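Workshop notebook, bench two and the cloth corner
Monday, May 26, 2014

Creases. I had meant to spend the morning on the Arusetti order and spent it on creases instead, so this entry is mostly laundry.

Background for whoever reads this after me. We bought the green cloth in February to cover the back wall of the corner, the old backdrop paper having been trodden on, taped, trodden on again and finally used to wrap a vice. Cloth was going to be the grown-up option. It folds, it washes, it doesn't tear when somebody leans a ladder on it. All true. It also remembers every indignity it has suffered and displays them at the first opportunity.

The supplier was Fledumness, off the roll, 1448 on the order slip if we ever want the same batch. I would like to be able to say we don't. The colour on their card was called something to do with lagoons. On the card it looked like a green. On our wall it leans towards blue, more so late in the day, and I have stopped arguing with people about which it is. In the stock book it is down as green and green it stays.

State of things first thing: cloth had come off its rail at one end over the weekend and was in a heap with the dust sheets. Two of the spring clamps had let go. These are the Amiva clamps with the orange pads, and the pads are going hard and shiny. They grip perfectly well right up until you leave the room. Put them in the drawer for jobs that don't matter and took four of the old black ones off the glue-up rack. Whoever is gluing up this week, sorry, they're on the rail, please don't steal them back without leaving something in their place.

Shook the cloth out in the yard. A surprising amount of sawdust in it given that the corner is supposed to be the clean end.

Attempt one: hang it and wait. The theory, which I have now heard from three separate people with great confidence, is that creases drop out under their own weight. Left it while I did the invoices. They had not dropped out. I did notice that the long crease from the shelf fold had softened a bit, so perhaps by August.

Attempt two: the steamer. It takes 7 minutes to heat and then spits. Worked down from the rail in strips, one hand behind the cloth with a glove on (the good glove is missing its thumb, use the other). Steaming does work on the small creases, the crumpled-newspaper sort. On the big slack folds it does nothing at all, and it took me longer than I'd like to admit to see why. A fold that sags isn't a crease. It is spare cloth with nowhere to go, and you can steam it until the tank runs dry.

Attempt three: more tension. Pulled both top corners out along the rail and reclamped. This got rid of the sag and gave me diagonals running in from each corner, as if the wall were being sucked into the light fitting. Let it back a bit. Sag returned. Let one side back and not the other. Diagonals on one side, sag on the other, which at least had variety.

Stopped for tea at this point and left it as it was.
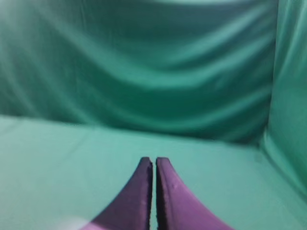
Photo: cloth corner

Backdrop still loose, then, with the big fold going right across like a hammock and the streaky creases above it coming down from the left. The fold is what bothers me. Small wrinkles blur away if you keep things well forward of the cloth, but a fold that size throws its own shadow and you get bands, light green, dark green, light green. The middle is the darkest part. Anything pale put in front of that will look as though it is standing at the seaside in bad weather.

What I think is going on, written down so I can be wrong about it later:

The rail isn't level. Put the long level on it and the bubble was well over. It was level when it went up, or I wrote that it was, and I'm not going to look up the page. One of the wall plugs has probably crept. A rail that drops at one side will put slack across the middle whatever you do with the clamps.

The cloth was hemmed at the top but not at the bottom, so there is nothing to weigh it evenly. I had clipped bits of steel bar along the lower edge, which pulled wherever there was a clip and not in between. You could count the clips from the creases above them, if you had no other work.

And it gets folded up on the shelf. This is my own fault. Folding is quick and it goes in the gap under the paint tins. But a folded cloth comes out with a grid in it, and the grid is the one thing the steamer has to be used on every single time. The roll it came on was a good thick tube and I put it in the skip. I remember being pleased with how tidy that was.

Afternoon. Took the rail down at the low side, drilled out the plug (crumbled, as suspected - it had the texture of old cheese), filled, and moved the bracket along to sound wall. Bracket now sits 69 mm in from the end of the rail. The other one is not 69 mm in from its end and can be seen not to be by anyone who stands back. I am choosing to live with this. Level says level, and I have written that here so there is a page to look up.

For the bottom edge I want a proper pocket with a length of conduit through it. Measured up, cut a piece to 1051 mm to try on the short offcut before committing to the real cloth. Pocket pinned, not sewn. The sewing machine is under the box of sandpaper that is under the other box of sandpaper. With the conduit in, the offcut hangs beautifully. It looks like something in a shop. I went and looked at it twice.

Haven't done the big cloth yet. The filler needs overnight and I didn't fancy hanging the full weight on it to find out whether I'd read the tin properly.

A note on colour while I remember. Someone has asked again whether we could swap to grey. We have grey, it's the Đàm felt in the flat box, and it holds no creases to speak of because it's as stiff as a doormat. It also collects every hair and thread in the building. The last time it was up I spent longer on it with sticky tape than I have spent on the green today, and I'd call today a low point. If anybody wants the grey they can have the grey, and the tape.

Also somebody has been wiping their hands on the lower left corner of the green. Not much. Two goes, I'd say. There are rags on a hook within reach of anyone tall enough to hang a backdrop.

To do, in no order:

Hang the cloth again once the filler is hard. Start from the middle of the rail and clamp outwards, not from one corner across, which is what I've been doing since February.

Sew the pocket. Find the machine. Green thread, or the navy, since it will be at floor level.

Find a tube. The carpet place by the roundabout leaves them out by their bins. Longer than the cloth is wide, or it's no better than folding.

New pads for the Amiva clamps, if they sell pads. If they only sell the whole clamp again I'll glue on bits of inner tube.

Descale the steamer. It's spitting white bits.

Ask for the Arusetti order to be moved to later in the week. They won't mind, they never open anything until the Friday.

Cost of today: one wall plug, a fistful of filler, pins, most of a working day. Entered the filler under repairs and the day under nothing.

Later, just before locking up. Went back and hung the cloth anyway, only by the clamps on the sound side and with the other end over the stepladder, to see whether starting from the middle made any difference. It does. The sag had mostly gone before I'd put a hand to the steamer. There is still one crease left of centre that I don't recognise from this morning. Took it down again, laid it over the long bench, did not fold it. If you need the long bench tomorrow, roll the cloth round a broom handle and put it on top of the cupboard. Please check the broom handle first. It was in the varnish on Friday.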